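Prüfliste Straßenverkauf – Getränkestand
Prüfbogen 3319, Standplatz Selton, Juli
Prüferin: Yaa Agbeko
Standbetreiber: Peiyu Kang

1. Standfläche und Verkehrsweg
Durchgang zur Fahrbahn frei: ja
Abstand zur Bordsteinkante eingehalten: nein
Bemerkung: Wagen steht mit der rechten Achse auf dem Leitstreifen. Vor Ort umgesetzt.

2. Trinkwasser in Beuteln und Flaschen
Bestand bei Prüfung: 540 Einheiten
Lagerung beschattet: teilweise
Chargenangabe lesbar: ja
Bemerkung: Oberste Lage der Kartons in direkter Sonne. Plane nachrüsten.

3. Kleidung und Handhygiene
Saubere Oberbekleidung: ja
Handwaschmöglichkeit: ja, Kanister mit Auslaufhahn
Bemerkung: Seifenspender leer – nachgefüllt um 10:40 Uhr.

4. Ausgabe und Trinkgefäße
Mehrwegbecher ohne Risse und scharfe Kanten: ja
Ablage glatt und abwischbar: ja
Bemerkung: Edelstahl zulässig. Reinigungsplan fehlt, nachzureichen an Trirkbridge.

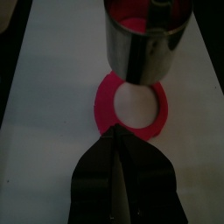 5. Kasse und Unterlagen
Standgenehmigung Nr. 1349 vorgelegt: ja
Preisaushang sichtbar: nein
Bemerkung: Aushang lag in der Kassenschublade.

Ergebnis: bestanden mit Auflagen (Punkte 2, 4 und 5). Nachprüfung durch Büro Ondale.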